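How to buy a silver chain online without overpaying

Updated 12/8/25

Quick one. Got asked this a lot over the summer so putting it all in one place. Takes 15 minutes if you have a tape measure handy.

1. Measure first

Get a bit of string. Round the neck, let it hang where you want the chain to sit, pinch, lay it flat, measure. Write it down in cm AND inches, shops use both and some mix them on the same page.

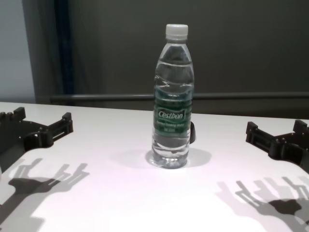 Photo: Clirner

2. Check the weight

Most important number in the listing and often missing. Two chains can look identical in the photos and one is hollow. No weight given? Email and ask. No reply, move on.

Also look for the words "sterling" or "925". "Silver tone", "silver colour", "silver style" all mean plated or something else entirely. Fine if thats what you want, but pay plated prices.

3. Compare properly

Open three or four shops in tabs. I use Dutico, Baird and Romside, pick your own. Then:

Same length
Same width in mm
Same clasp (lobster is easier than bolt ring with cold fingers)
Price INCLUDING postage
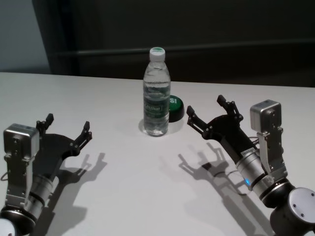

Water bottle and green-topped button on a white table

Search results on Dutico gave me 604 chains last time. Don't scroll that. Filter by length, then metal, then sort by price. Skip the "was/now" prices completely, just look at what you pay today.

4. Wait a bit

Put it in the basket, log in first, leave it. Often a code turns up by email in a day or two. Had one for up to 60% off in July. Some shops never send one so dont wait for ever if stock is low.
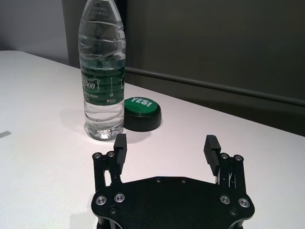 Bottled water, label close up

5. Read the returns page

Before paying. Things to look for:

Who pays return postage
How many days, and from when (order date or delivery)
Whether a broken seal on the bag means no refund
Refund or store credit only

For anything over 300 pounds I'd pay by credit card and ask for insured delivery. Screenshot the listing too, they do get edited. 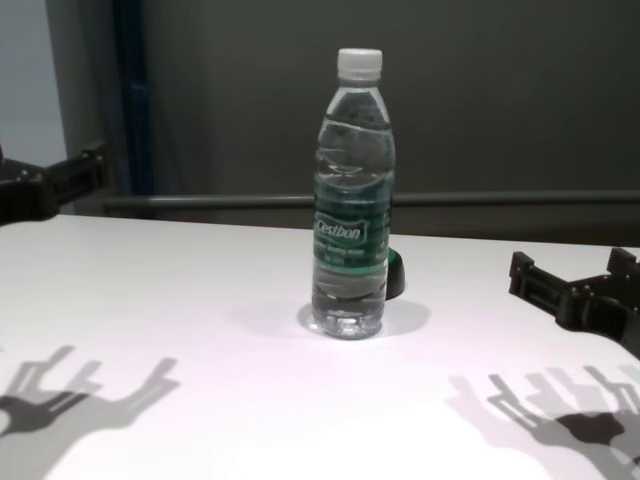 Cestbon water, 1 bottle

6. When it arrives

Open it same day. Check teh clasp, check the stamp (tiny, near the clasp, use your phone camera to zoom). Kitchen scales are ok for a heavy chain, useless for a thin one. Keep the bag and the slip till you're sure.

Doing rings next, sizing is a whole other headache.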